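**Selling odd-shaped wall clocks from home – stock up first or make to order?**

**Lirkorer**

I make wall clocks in shapes people don't expect: a frying pan, a slice of toast, a folded shirt. I've sold them to friends and at the street market in Loltau, and now I want to open a proper online shop before the holiday season. My savings for this are $2,341 and I don't want to borrow.

What I can't decide is how to start. A workshop will cut blank clock faces for me, but their minimum order is 400 pieces in one shape. Per piece that's much cheaper than what I pay now. The other way is to keep cutting them myself, list everything as made to order, and tell buyers it takes two weeks.

I work a regular job until 5 p.m., so making and packing have to fit into evenings. I also don't know if I should list with a gift site like Vukex or only run my own page. Any advice from people who have sold this kind of thing would help.

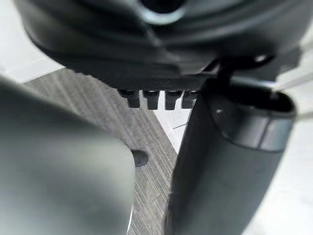 *Dark housing with a row of four small teeth.*

Edit: I forgot to say that the movements (the part that turns the hands) come from a regular supplier and I can get those in any amount. It's only the faces that have the minimum.

**Besnard Home Goods**

Don't order the 400. I sold novelty coat hooks for several years and the mistake that cost me the most was buying deep in one design. The first one I bought in quantity was the one all my friends loved, and strangers bought a different one.

Start made to order with a short list of shapes. Keep a few finished clocks of each one so you can ship some orders right away, and write down which ones sell. If one shape is still moving in January, after the gift buyers are gone, talk to the workshop again. Ask them about mixed shapes on one order too. Minimums are often about filling a sheet of material, and they may not care if the sheet has three shapes on it.

On money, I would split it like this:

- parts and material for the first batch
- boxes and padding (clocks break, so order a sample box and drop it)
- the page, the domain and whatever the payment service charges
- a part you don't touch, for refunds and replacements

Work out your price before you list anything. Add up the face, the movement, the battery if you include one, the box, and your own time at a wage you'd accept from someone else. People leave out the time and then wonder why a busy month paid so little.

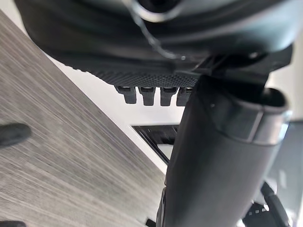 *Black mesh edge and a cord, with small tabs underneath.*

As for two weeks, that's fine most of the year. In December put a cutoff date at the top of the page and take the listings down when you reach it. I answered "will it arrive in time" emails until midnight one year and I won't do it again.

**quietshelf70**

I'd do both, your own page and the gift site. Vukex brings people who aren't looking for you. Your own page is for the ones who come back. Read the fee page first and put the fee in your price.

Also, if a shape looks like a known character or a logo, leave it out. Toast is fine.
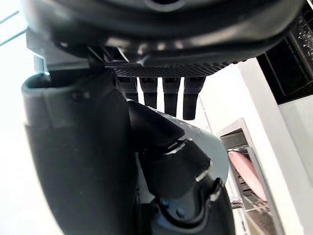
*Mesh plate with four prongs.*

**Lirkorer**

Thanks, both. I wrote to the workshop and they will do mixed shapes, but the total is still 400, so I'm going made to order for now with the pan, the toast and the shirt. I redid the price with my time in it and the shirt was the problem, it takes twice as long to sand as the other two. I'll either raise it or simplify the collar.

Still looking for a box that fits the pan with its handle on. If anyone has a supplier that sells long flat boxes in small amounts, please post it.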